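Re: Standing desks, six months in. Anyone still standing?

mossgatherer
Started this thread back in February when I was evangelical, so it seems only fair I come back and confess. The desk is an Ilness, the electric one, and it goes up and down very nicely. I know this because I put it up every morning and put it down again before the kettle has boiled. My feet hurt. My back, which was the whole reason for buying it, hurts in a new place slightly above the old place.

Has anyone stuck with it? And if so, what do you have on your feet?

plinth_and_sons
Still standing, mostly. You need a mat. I went through two cheap ones that went flat as a pancake and then bought the Harnent, £173, and yes I did have to sit down when I saw the price. No regrets. It's ugly and the cat has claimed a corner of it.

Tupperware Lid
£173 for a mat. I have owned cars that cost less than that and they had mats in them.

mossgatherer
Did the cars help your back?

Tupperware Lid
They did not.

oddsocks_26
It's the shoes. I've said this in every one of these threads and will be saying it in the next one. People stand on floorboards in slippers for four hours and blame the desk. Get proper trainers, keep them for indoors, and lace them as if you were going out. I was in Vusas for a year and have now moved to something with a wider toe. Beige ones are fine, you aren't being judged from the knee down on a video call.
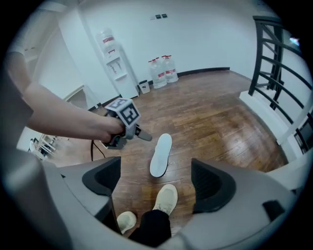 plinth_and_sons disagrees, having tried trainers on a hard floor and found that by lunch the heels ached exactly as much as they did in socks. Mat first, shoes second. Trainers on top of a mat, if you're feeling wealthy.

oddsocks_26
Trainers on a squashy mat is like walking on a bouncy castle. You wobble. Your ankles do all the work and then you come on here and complain about your ankles.

plinth_and_sons
I have never complained about my ankles.

gravyboat
You complained about them in the thread on rowing machines.

plinth_and_sons
That was one ankle.

Halfpast Ken
Bit of a heretic here. I sold the desk. Stood for 11 weeks, kept a little chart, felt virtuous, got nothing done after three o'clock. What sorted my back was getting up and walking to the far end of the garden whenever I finished a call. Costs nothing, and the beans have never been so closely supervised.

mossgatherer
I don't have a garden.

Halfpast Ken
Stairs, then.

mossgatherer
It's a flat, Ken.

gravyboat
Has anyone tried one of those perching stools? The Ruchti has a saddle sort of seat and tilts. My sister-in-law swears by hers but she also swears by cold porridge.

Tupperware Lid
Tried one in a showroom. Slid gracefully off the front. A man came over.

oddsocks_26
Raise it a notch and it's fine. Still wear the shoes.

COMMENTS

fenwife, Wed 13 November
Read all of this standing up. Sitting down now.

Bertie B
Stand for half an hour, sit for an hour, ignore the rest. My physio's advice and she charged me for it.

lowercase dave
is the ilness desk meant to beep when it goes down or is mine upset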